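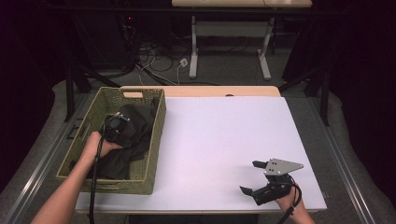 Olive basket, black cloth

Fold or stuff? Cloths in a shallow basket

raissa_n
Posted Mon 17 August

I've got one of the low olive-green woven baskets with the cutout handle on the end, and I keep my cloths in it on a white tabletop. What I can't settle is whether to fold the cloths first or just push them in. Right now the black one is in a heap and takes up most of the basket. I have three more to fit in and the sides are low, so anything that isn't flat ends up over the rim.

How are the rest of you doing it? I don't want to buy another basket.

fuad.ejigu
Fold them. A heap traps air, and you lose half the space. Fold in thirds the long way, then in half, and lay them with the fold facing the handle end so you can pull one out without dragging the others.

bontu_t
I'd say the opposite. For a basket that low I stopped folding in July and haven't gone back. My cloths get used every day. Folding takes longer than using them does, and a heap of four cloths presses down fine if you put the heavy one on the bottom.

fuad.ejigu
Presses down for a day, maybe. Then you pull the bottom one out and the rest come with it.

bontu_t
So pull the top one.

Etenesh E
What fabric is it? That matters more than the method. Thin cotton will fold to nothing. A thick fuzzy cloth won't hold a crease and you're better off rolling it. I have two from Weldu that I tried folding every way there is and they open back up as soon as I let go.

raissa_n
It's on the thick side, fuzzy, and more charcoal than black when you get close to it. One piece of it has rolled itself up and the rest sits on top in folds. There's a bit of fraying at one tip too.
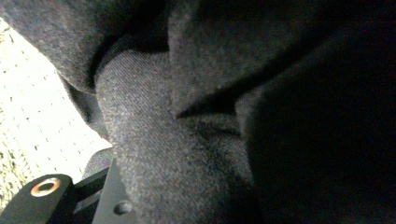 Mabli Foulkes thinks a cloth like that should be rolled from the short side and never folded in thirds, as the thick part ends up in the middle and the stack rocks. She does hers that way in a Latulby tray and gets three across.

raissa_n
Thanks Mabli. Do the rolls stay shut, or do you tie them?

mabli_f
They stay shut if they're packed against each other. With only two in there they loosen. Put the loose end underneath. And I'd trim that frayed tip before you do anything else - it will catch on the weave every time you pull the cloth out.

fuad.ejigu
I'd hem it, not trim it. Trimming just moves the fray back.

Etenesh E
Depends if it's felted. Felted wool you can trim and forget. If it's woven you'll be trimming it again next month. Look at the underside and see whether there's a diagonal line in it.

raissa_n
Some of it looks like it has a fine diagonal and some of it looks like felt, so I'm no wiser. I'll put a few stitches in it and see.

bontu_t
Still think you're making work for yourself. It's a basket of cloths.

raissa_n
Maybe so. I tried the roll last night with the thick one and two thin ones folded next to it. All three sit below the rim. The fourth is going in the drawer until I decide.

fuad.ejigu
Thin ones folded, though.

raissa_n
Yes, thin ones folded.

Contact us | Terms of use | Copyright Kimerard Home Forum | Back to top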